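5.3 Drawers and cabinet doors

Opening a drawer is often treated as a solved problem, and for a single known drawer it nearly is. The difficulty appears when the same policy must handle furniture it was not tuned on. We therefore kept the arm, the gripper and the control gains fixed across all trials and changed only the furniture. Each type of front received 300 attempts, and no attempt was repeated after a failure.

Handles that stand off from the drawer face gave few problems. Once two fingers were behind the pull, an error in height had little effect on the outcome. Recessed lips were much harder. The finger must enter a shallow channel, turn inward and keep contact while the drawer starts to move, and an error of 3 mm in depth was often enough to lose it. Most losses came at the start of the pull, when static friction in the runners was highest. Lowering the approach speed helped a little but raised the mean time per attempt.

The Rautiainen planner, used here as a baseline, selects a contact point once and then pulls along a straight line. Our method updates the contact point during the pull. Both use the same wrist camera, and both were stopped by the same force limit. Neither was given a model of the furniture. The baseline did as well as ours on bar handles and fell behind on lips, where the line of pull was rarely estimated well enough from one view.

Attempts that took longer than 700 control steps were counted as failures, including those in which the drawer was already partly open. This rule is strict, but a person waiting for a tool or a folder would likely have fetched it by hand by then.

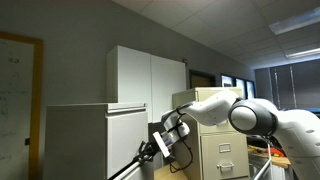
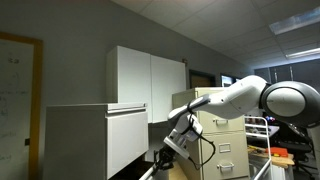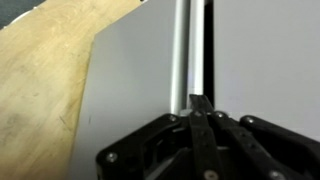 Figure 3. Office furniture and robot arm, two room views (first and second) and a view from the wrist camera (third).

Sheena Drummond, commenting on a draft of this section, objected that a success rate per drawer says little about the chore as a whole, and that putting away one folder involves opening, placing and closing, with each step inheriting the errors of the last. She would have preferred a single score for the full sequence, even if it came out low. She also asked whether the step limit should be relaxed for heavy drawers, given that people slow down for those as well.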